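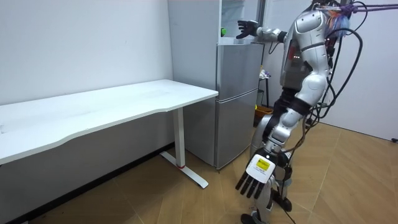 Listetti 653 push-in door gasket for home refrigerators. Sold by the length, cut and welded at the corners to your size, magnet already inside. Fits most doors with a groove (retainer) running around the inner panel. Top-and-bottom models like the silver two-door against the back wall here take two gaskets, one per door, and they are almost never the same height, so measure both. Got a cabinet right over the fridge like that one? Check the top hinge cover can still come off before you order, some can't without pulling the whole fridge forward.

Colors: white, light gray, black
Profile: push-in, single dart
Max length per side: 2130 mm
Min length per side: 750 mm on one pair of sides, ask about smaller, we can usually do it by hand
Corners: heat welded, four
Magnet: flexible strip, all four sides
Sold as: one gasket, one door

Do you need one?

Probably if the door swings open by itself, or there is a bead of water along the edge, or frost in one corner of the freezer and nowhere else. Shut the door on a strip of paper and pull. Slides out easy = weak spot. Do that all the way around, hinge side too, people skip the hinge side. If it grips everywhere then your problem is something else and a new gasket won't fix it. Check the feet first. Fridge leaning forward will do the same thing and it costs zero to fix.

Dirty gaskets also leak. Warm water, dish soap, an old toothbrush, get into the folds. No bleach please. If it seals after that keep your money.

How to measure

Pull the old gasket back at a corner and look for the groove. Measure groove to groove, center of the groove, width then height. Not the outside edge of the rubber! Old rubber shrinks and you will come up short. Write it down in millimeters if you can, inches OK but tell us which. We once got an order for "46 tall" with no unit and made nothing until the guy called back. It was inches.

Send a photo of the cut end too if you are not sure on the profile. Cut a small piece off the old one at the bottom, lay it on paper next to a coin, phone picture is fine. Davina checks those in the morning, anything in before 10 a.m. gets an answer same day.

What won't work

Doors where the gasket is held by screws under the liner. That's the 654 style, we don't carry it right now. Doors where the seal is glued on. Walk-in coolers. Wine cabinets with glass doors, mostly – the groove is too narrow on the ones we have seen. Jokska doors made with the round dart also no, the square dart ones yes.

Fitting it

1. Unfold it the minute it arrives. It ships folded in a flat box and it will have kinks.
2. Lay it in warm water in the tub or hang it somewhere warm overnight. Hair dryer works on stubborn kinks, keep it moving.
3. Old one out. Start at a top corner and pull. No tools, a screwdriver will chew the groove.
4. Clean the groove. Dry it. Really dry it.
5. New one in, four corners first, then the middle of each side, then work outward. You want to feel the dart click.
6. Close the door and leave it shut a few hours. Tape across the door if a corner lifts.

Two doors? Do the freezer last so the food is out for less time. Freezer gasket is stiffer when cold, give the door a few minutes open before you push anything in.

A gap at the hinge side on the first day is normal. A gap after a week is not. Little petroleum jelly on the hinge side helps it slide instead of rolling under itself. If it still gaps write to us with both measurments and a picture of the corner.

Price and shipping

Priced by total length, all four sides added up. Calculator is on the order form. Corner welding included. Light gray costs the same as white now, used to be extra. Cut gaskets leave the shop in around four working days, longer in June when everybody's fridge quits at once.

Returns: wrong because of us, we remake it and pay the postage. Wrong because of the tape measure, we remake at half price, once. Can't take back cut gaskets otherwise, there is no shelf to put them on.

Comments from buyers

"Second one from you, first was for the old fridge at my mother's. Corners nicer than the factory ones. Box was squashed but the gasket was fine after the tub." – Kenna Munro

"Took me two tries to get the bottom corner in. Instructions should say more about that. Good seal now, paper test passes all round." – Ewan Morrison

"Gray is a bit darker than on the screen. Not bothered, but somebody might be." – Morag Sutherland

On the gray, yes, it's darker than the picture on the color chart. Ask for a sample snip, we put one in an envelope free.

Goes with

Rekier leveling feet, set of four
Nikolaidis groove brush, narrow
Listetti magnet strip only, by the foot, for when the rubber is good but the magnet has gone weak

Questions on size go to Callum Dunbar at the cutting bench, phone is better then email in the afternoons. Have the fridge model number handy, its on the sticker inside the door or down behind the crisper drawer.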